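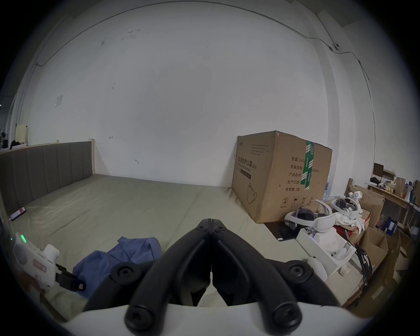
Staff Housing Forum > Rooms and Furnishings > Mattress placed directly on the floor: is this acceptable under the Duvthorpe standard?

Posted by housing_desk_4

Colleagues are asked for their views on the following matter before the Duvthorpe room guidance is reissued in May.

A number of residents in the Duvthorpe building have asked to keep their mattress on the floor with no base or slats under it. The headboard remains against the wall in its usual position. The current guidance, paragraph 15, states only that "each sleeping place shall be furnished with a mattress and suitable support." It does not define suitable support. One reading is that a sound floor with a mat on it meets the requirement. The other reading is that a frame is required in every case.

I would also welcome comments on the storage of cartons in sleeping rooms. Several rooms still hold large cardboard boxes of protective masks, and residents have begun to use them as bedside tables.

Posted by linen_and_stores

On the first point, this office does not object to a mattress on the floor, provided that three conditions are written into the guidance.

The mattress should be lifted and stood against the wall once a week for several hours. The floor beneath should be wiped and allowed to dry before the mattress is put back. The resident should be given a washable cover, and the cover should be changed on the same schedule as the sheets.

The single flat sheets we now issue do not stay smooth on a mattress without a frame. There is nothing to tuck them under. Fitted sheets in the deeper size cost more, but they would reduce the number of complaints received at the linen window.

Posted by r_kandpal_bldg

The Kandpal building permitted floor mattresses for two years and then withdrew the permission. I would ask the authors of the guidance to consider our experience before they proceed.

Weekly lifting was required in our rules as well. It was not done. When the rooms were inspected, 39 mattresses had marks of damp on the underside, and all of them had to be replaced. The residents were not careless people. A large mattress is heavy and awkward for one person, and in a small room there is often no free wall to stand it against.

It is my view that a low slatted base should be required. The Prastus base is 15 centimeters high, can be put together without tools, and fits behind the headboards already in use.

Posted by linen_and_stores

With respect, the Kandpal rooms are on the ground level and face north. The Duvthorpe rooms are on upper floors and are heated from October. I do not believe the two buildings can be compared directly.

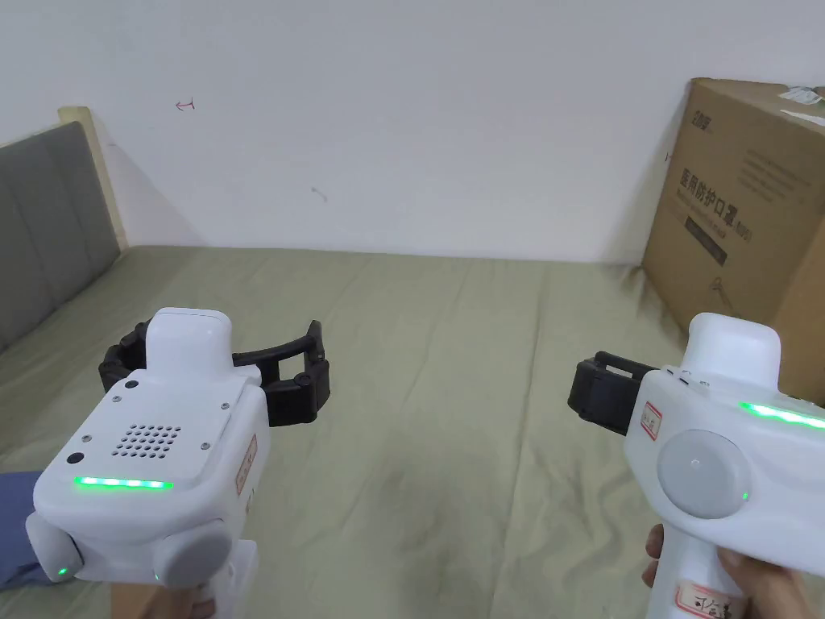 I accept the point about weight. The rule could state that two persons are to lift the mattress together, and that the building office will send someone on request. The sheet can be stripped at the same time, and the sleeping surface left bare to air until the evening.

Posted by residents_rep_D

I write on behalf of the residents who made the request.

Many of them prefer a firm and low bed. Others have had trouble with frames that creak or come loose at the corners, and repairs have been slow. They are willing to sign a short undertaking on airing and cleaning. They would regard a compulsory base as a step backward, particularly if the cost is added to the room charge.

May I also raise the question of charging cables? When the bed is at floor level, telephones tend to be left on the mattress while they charge. The guidance should say plainly whether this is allowed.

Posted by housing_desk_4

Thank you. On cables, the existing electrical rule applies without change. A telephone is to be charged on a hard surface and is not to be left on bedding. I agree that the wording should be repeated in the furnishing section, where residents are more likely to read it.

On cost, the last quotation for bases was $2,035 for the first group of rooms, delivery included. No decision has been made as to who would bear it.

Posted by fire_and_egress

Regarding the cartons: cardboard boxes should not be kept in sleeping rooms beyond the period needed for delivery and unpacking. Sealed stock of masks belongs in the store room on shelving. A box beside the bed may be convenient, but it adds to the fire load and can narrow the path to the door.

I have no opinion on bases, except that whatever is chosen should leave the radiator clear.

Posted by linen_and_stores

The store room is full. We hold 1,000 blankets there on loan from the Clorum building and they cannot be moved before May. If the boxes are to leave the rooms, another space must be named first.

Posted by r_kandpal_bldg

Kandpal can take the boxes until then. Please send a written request with the room numbers.

I maintain my objection on the mattresses.

Posted by housing_desk_4

The offer is accepted with thanks, and the request will be sent. Both positions on the mattresses will be placed in the draft as options A and B. Comments may be added to this thread until the draft is circulated.

Related topics
Scuff marks on white walls: cleaning or repainting
Headboard repairs, upholstered type
Fitted sheets, deep size: order form
Clorum blanket loan: return arrangements
Radiator clearance in single rooms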